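3. 공유 작업대의 이용과 정리 습관

본 장에서는 공유 작업공간에서 이용자가 물건을 어디에 두고 떠나는가를 다룬다. 조사 대상은 Flasholm 건물의 공용실이며, 6월에 수집한 이용 기록 1,287건 중 내용이 완전한 696건을 분석하였다. 한 번의 이용 시간은 최대 120분으로 정해져 있었다. 기록에는 이용 목적, 인원, 그리고 떠날 때 남긴 물건의 유무가 포함된다. 예약 시스템 Grivico의 자료는 시각 확인에만 사용하였다.

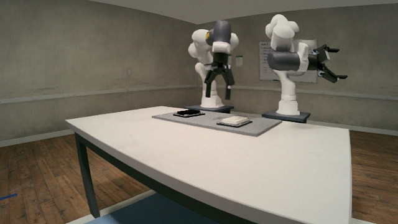

그림 2. 큰 작업대와 그 위의 회색 매트

선행 연구에서는 넓은 작업대일수록 이용자가 중앙을 피한다고 보고하였다. 그러나 우리 자료에서는 이 경향이 혼자 이용한 경우에만 나타났다. 여러 사람이 함께 이용할 때에는 자리의 경계가 말로 정해지는 일이 많았고, 물건의 위치는 그 합의를 따라갔다. 매트나 쟁반과 같이 경계가 있는 물건은 이 합의를 대신하는 것으로 해석된다.
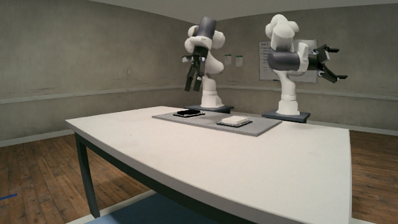

Firdevs Uçar는 면담에서 남의 쟁반은 비어 있어도 옮기기가 어렵다고 하였으며, 차라리 좁은 쪽에서 일하는 것이 마음이 편하다고 덧붙였다. 비슷한 응답은 다른 면담에서도 반복되었다. 우리는 이것을 '약한 점유'라고 부른다. 약한 점유는 이름표가 없어도 성립하며, 다음 이용자가 그것을 인정할 때에만 유지된다.

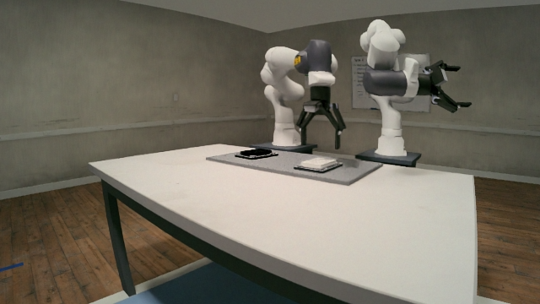
다른 응답자는 약한 점유라는 말에 동의하지 않으며, 자신은 단지 다시 꺼내기가 귀찮아서 물건을 두고 간다고 말하였다. 이 의견은 중요하다. 두고 가는 사람의 의도와 보는 사람의 해석이 서로 다를 수 있기 때문이다. 따라서 4장에서는 두 입장을 나누어 코딩하였다.

수직면의 보관에 대해서는 자료가 적다. 타공판에 건 물건은 작업면을 차지하지 않으므로 이용자 사이의 갈등이 적을 것으로 예상하였으나, 면담에서는 고정된 자리가 오히려 더 강한 점유로 느껴진다는 의견도 있었다.
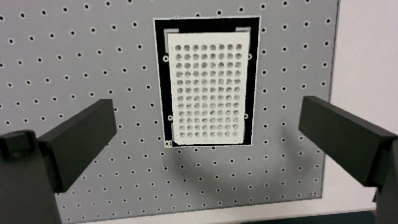 그림 3. 타공판의 검은 틀에 세로로 놓인 흰색 웰 플레이트

이 차이를 확인하려면 더 긴 기간의 관찰이 필요하다.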